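laundry supply cleanout, doing it live bc otherwise I will quit halfway. thread

2/ background. we moved into the Trincombe building in August and I have not once looked at what's on the bottom shelf. I just kept buying more. every time there was a coupon. every time

3/ rule for today = everything comes out, everything gets looked at, nothing goes back till I know what it is and if it's any good

4/ orange. so much orange. I buy detergent like there's a storm coming

5/ label on this one is coming off in ragged bits, but the red strip down the side is still fine. 1瓶可用1整月. one bottle lasts one whole month. ok we'll see about that

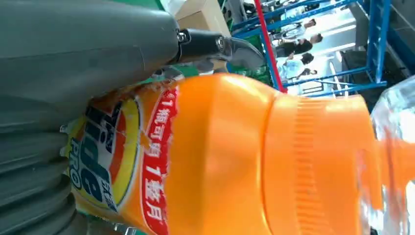
Oddur Arnardóttir

6/ a month for WHO though. one person with an office job? me, with 2 kids in soccer and a dog who swims in whatever ditch he finds? I want to meet the household they tested on

7/ did the same math last year with the powder. box said 12 weeks. we got maybe half that. granted somebody was using a coffee mug as the scoop. (it was me)

8/ anyway things I have learned about detergent from being bad at it:

- the line in the cap is LOWER than you think. I was filling to the top for years
- too much soap = towels that feel like cardboard
- if your washer smells its probably leftover soap not dirt
- cold is fine for nearly everything except the soccer socks. nothing is fine for the soccer socks

9/ someone asked what about pods. no. had pods. dog opened the pods drawer. vet bill was 231 dollars and he was totally fine, thank god, just very pleased with himself. liquid only in this house now, up high, lids on tight

10/ which brings me to where all this is supposed to go. current shelf is the Grundbridge one that came with the place, wire, bottles tip over on it if you so much as look at them. so stuff gets laid down. then stuff leaks. then I find a blue puddle under the dryer and pretend I didnt
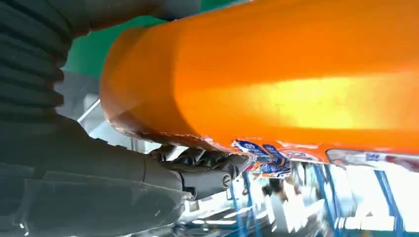 11/ so new plan is a proper solid shelf. Ingvarsson has one with a lip on the front, fits the gap next to the machine with a hair to spare. I measured three times bc I've been burned. door swings the wrong way in there and I forgot that the last time

12/ bottles with a pump go on the end where you can get at them standing up. screw caps behind. the weird stain stuff on top where I'll remember I own it

13/ also peeling labels, what I do: don't pick at them (I pick at them). warm wet rag on it for a bit, then the gummy part rolls off with your thumb. or leave it and write on the bottle with a marker, detergent or softener, so no one dumps softener in twice. ask me how I know. the whole load felt like a wet candle

14/ and write the date you open it!! big on the front. that's how I'm going to settle the month question. opened date in marker, finished date underneath, no cheating with the mug

15/ just to be clear I'm not loyal to anything. Tide was on the deal so Tide it is. if the Draston store brand goes back to the old price I'm gone. they used to do a big jug that was 200 ounces and I could barely lift it and I was happy
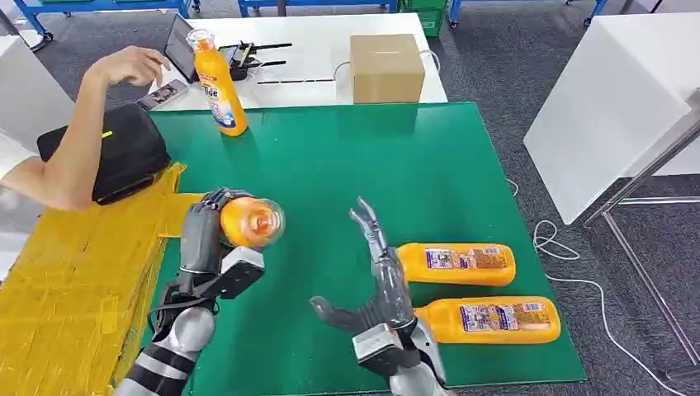 16/ things that are NOT laundry that I pulled off the laundry shelf so far: a bike pump, birthday candles, one swim fin, the manual for a fridge we don't have anymore, grout. why do I have grout

17/ fin goes in the garage. candles kitchen. grout I am putting back where I found it and we wont speak of it

18/ q from replies, do you ever combine half empty bottles. same stuff into same stuff yes, let it drain upside down in the other one overnight. different kinds no. I did a mix once and it went to jelly in the drawer, had to scoop it with a spoon

19/ other q, is it cheaper to get refills. sometimes! look at the per ounce on the shelf tag not the big sticker. the big sticker is a liar. refill pouches are also impossible to pour one handed so factor in the floor

20/ ok wiping down the shelf now, its sticky in a way I dont love. vinegar and water, old tshirt. if that doesn't do it then dish soap and the scratchy side

21/ shelf from Ingvarsson is pickup only so that's tomorrows problem. bottles live on the bathroom floor tonight. sorry to everyones toes

22/ will report back on the one month thing. start date in marker is 21 June 2024. somebody remind me

231 likes · 12 reposts · 2 quotes

More from this author
Thread: the sock bin and why I gave up
Thread: moving into Trincombe with too many towels
Which Draston jug fits under a low shelf
Grout update

Contact · Help · © Oddur Arnardóttir · Back to top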